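Taking a Robot Cell Through Its First Term: Notes for the Makowska Club Evening
Speaker: Awuor Ndung'u

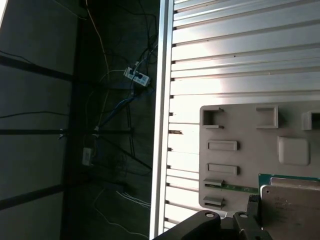 Start with who we are. Student project, second year. Mounir Kettani set it up and I run the build side. The project is called Gridden. The name was on the sign-up sheet before any of us knew what we were building, so we kept it.

The job: pick up a small part, carry it to a fixture, set it down in the right spot, let go. Then do it again. Say this slowly. People expect something bigger and I want them to hear how small the task is before I get into how long it took.

Team size. We had 19 students sign up and most of them stayed. They split into two groups, one for the gripper and fixtures, one for code. Mention that we let people switch groups at midterm and that four or five did.

Fixtures. Spend time on this part. The first fixtures were flat blocks with tape marks. The arm could find the mark but the part would slide when the fingers opened. The fixture group added raised edges, then made the pockets a little wider at the top so a part that came in crooked would settle. Mounir wanted to fix it in software. We tried that for two weeks and went back to changing the fixture. Ask the room who has done the same thing. Wait for hands.

Slotted plates and extrusion. Say why we like them for a class: you can loosen two bolts, slide a fixture over, and tighten it again. The bad side is that you can loosen two bolts, slide a fixture over, and forget to tell the code group. We lost a whole Wednesday to that. The rule now is that whoever moves a fixture writes the new position on the whiteboard and signs it.

Wrist camera. The code group asked for it and they were right. A camera fixed to the room sees the arm's back at the moment you need to see the part. With one at the wrist, you see what the fingers are about to touch. Two warnings for anyone planning to copy us:

Glare. Bare metal throws light back at the lens. We spent a long time tuning the vision code for a problem that came from a lamp. Move the lamp first.

Background. The camera looks past the fixture at whatever is behind it. Cables, frames, power strips, people's legs. Our first detector liked cables a lot. The cheap fix was to crop the search area. The better fix would be a plain board behind the work, and that is on the list for next term.

Cables. Short section. Every cable near the arm should be tied back with enough slack for the full reach. Run the arm slowly through its whole range before the first real run and watch the cables the entire time. Have a second student at the stop button. We now do this at the start of every session.

Gripper fingers. We went through several shapes. Wide fingers hold better and bump into everything. Narrow ones fit between features on the plate but let a part twist. If someone asks which we chose, say it depends on the part and that we keep both kinds in the drawer with the screws bagged and labeled. Losing the screws cost us more time than any design choice.

How we grade it. Each pair gets 10 tries in a row with no touching the setup in between. They report the number that worked and write a sentence for each one that didn't. The sentences matter more to me than the number. Read one out if there is time. The one I like is "Gripper closed before arriving, our fault, wrong order in the script."

Money. Brerkier gave us a discount on the extrusion. The rest came from the department and from a box of leftover parts from Trundum, an older project that ended when its students graduated. Thank both.

What we'd do differently. Build the stop button first. Write positions down from day one. Start with one part and one fixture until February, even if students get bored with it. Give the code group a turn with a wrench early on, and have the fixture group read a log file.

Questions. Likely ones: cost, age of students, whether they can have the fixture files. Yes to the files. Mounir has them and will send them to anyone who leaves an email on the sheet by the door.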